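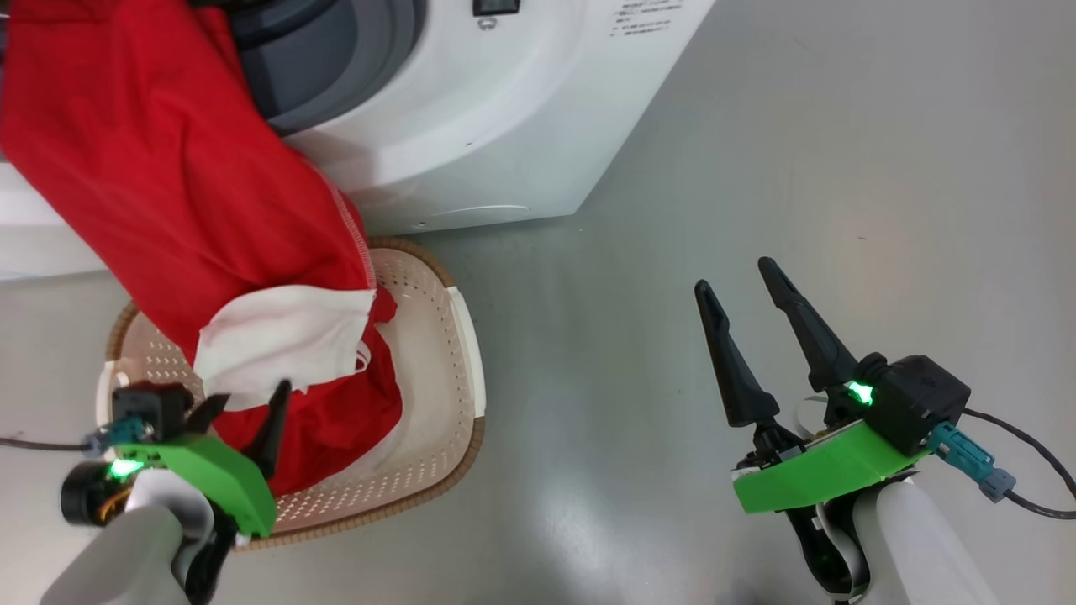
Ankit Rathore would like to know why a robot needs "all that computer stuff" just to get a bit of washing out of a machine, when his little sister can do it and she is four.

Fair question, Ankit. Your little sister has been practising since she was born. She has grabbed spoons, noses, the cat and probably your homework. The robot has had no such luck. It starts with two arms, some motors and no idea what a trouser is. Everything else has to come from software, the long list of instructions and sums running on its computer.

Let's follow one job: getting a big red piece of clothing out of the drum and into the basket.

Job one: looking

A camera doesn't see clothes. It sees a grid of tiny coloured dots called pixels, and each dot is really just some numbers. A patch of red might be stored as 204, 20, 9, which means plenty of red, a dash of green and hardly any blue. Imagine being handed a huge sheet of numbers and asked, "Where's the washing?" You'd want a biscuit first.

The part of the software that sorts this out is called perception. It has been trained on lots of pictures, so it can make a good guess at which dots belong to cloth, which belong to the basket and which are floor. Cloth is the worst of them. A cup is the same shape whatever mood it's in. Clothes can be bunched, twisted, hanging over the edge of the door or lying in a heap with a white cloth on top, and perception has to work out where one thing stops and the next begins.

Job two: making a plan

Once the software has decided where things are, another part works out what to do about them. This is planning, and it goes something like this:

Move the left hand above the cloth.
Close the fingers.
Pull it clear of the door.
Carry it over the basket.
Let go.

Each of those steps hides a pile of smaller ones. To move a hand, the planner must choose how far to bend every joint in the arm, all without bashing the elbow into the washing machine. It may try 300 different paths on the computer before it picks one. Most of them are terrible. Luckily, terrible paths on a computer don't dent anything.

The planner also has to decide what the other hand should do. Sometimes the best plan is for it to stay open and out of the way, a skill some people have yet to learn in the kitchen.

Job three: moving

Control is the part that turns the plan into real pushes and pulls from the motors. Many times every second it asks the same two things: where is the arm, and where should it be? If there's a gap, it nudges the motors to make the gap smaller. Then it asks again. It would be unbearable on a long car journey, but it makes a very good arm.

You do this too. Shut your eyes and touch your nose. If you missed, your own control needs a little work.
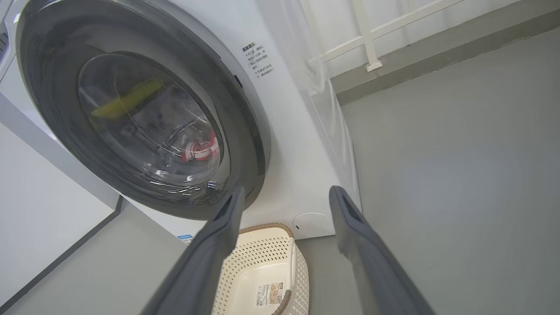

Why not put one really good camera on the robot's head and leave it there, asks Saulius Kalniņš, adding that "my head only has the one set of eyes and I manage."

You do, Saulius, but you also have skin that tells you when you've touched something, and a neck that cranes. A head camera is handy for the big view. When the arm reaches forward, though, the hand often gets in front of the very thing it is trying to pick up. A camera at the wrist travels with the fingers. It can look between them at the basket on the floor, or get up close to the round glass door.

The glass brings trouble of its own. It is tinted and curved, and it catches white streaks of reflected light. You know a streak is only a shine. The software may wonder whether it has found a very thin white sock. Clear plastic is just as annoying, as half of what the camera sees there is whatever happens to be behind it.

So the software checks one view against another. If both cameras agree there is something red in the drum, it can feel fairly sure. If they disagree, it can move the wrist a little and look again. A shine usually slides about when you move. A sock stays put.

Try it yourself

Ask someone to be the robot and put a blindfold on them. Place a jumper on a chair and a basket on the floor. You are the software, so only you may speak, and you may only use small instructions such as "left hand forward a bit" or "close your fingers". No saying "pick up the jumper"! The robot doesn't know that one.

Swap over when somebody gets cross. Then move the basket without telling the new software, and see how long it takes them to notice.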